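Moving a Mail Archive to a New Disk Without Losing Timestamps

30 July 2020
By Chalerm Prasertsri

The procedure copies a maildir archive from one internal disk to another on the same desktop machine and keeps modification times, ownership and hard links intact. It was written for a host named Batlow, with the old disk mounted at /srv/mail and the new one at /mnt/new. Substitute your own names throughout.

Stop the mail service before anything else. A running delivery agent will add files during the copy and the totals will not match afterward. Confirm that no process still has a file open:

lsof +D /srv/mail

The command is slow on a large tree. On Batlow the archive held 3,951 folders and occupied 289 GB. When it returns nothing, record the file count and keep it:

find /srv/mail -type f | wc -l > /root/count.before

Shut the machine down, switch off the supply at the back and unplug the cord. Lay the tower on its side and remove the panel. Fit the new disk, connect data and power, and check that no cable rests against a fan before closing up. 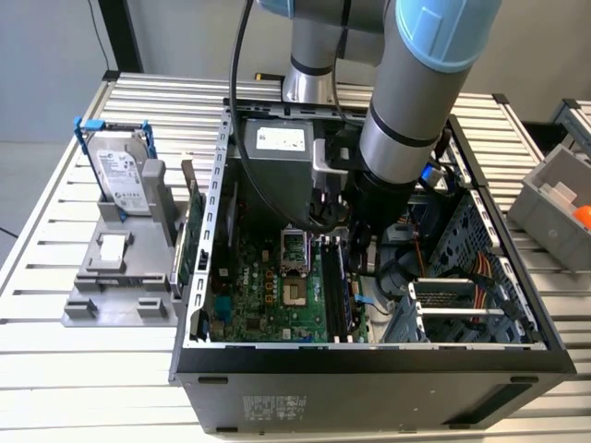 Jitpraphai asked whether the old disk should be unplugged at this stage. It should stay connected — the copy runs directly between the two, and the old disk is the only fallback until the check has passed.

Boot and identify the new disk with lsblk. Go by size and serial number, as device letters can change when a disk is added. Partition it, create an ext4 file system and mount it at /mnt/new. The default inode ratio is adequate for most archives. If your messages are very small, pass -i 8192 to mkfs.

Run the copy as root:

rsync -aHAX --numeric-ids /srv/mail/ /mnt/new/

The trailing slash on the source matters. Without it, rsync creates a mail directory inside the target. If the copy is interrupted, run the same line again and it will skip what is already there.

Compare the file count with the saved value, then run rsync a second time with -n -c -i added. Any line of output for a file means a difference. On Batlow, 16 files were listed, all of them stale index caches, and these can be deleted — the server rebuilds them at first login.

Edit /etc/fstab to mount the new disk at /srv/mail by UUID. Unmount both disks, run mount -a and start the mail service. Leave the old disk unmounted until one full backup of the new one has completed.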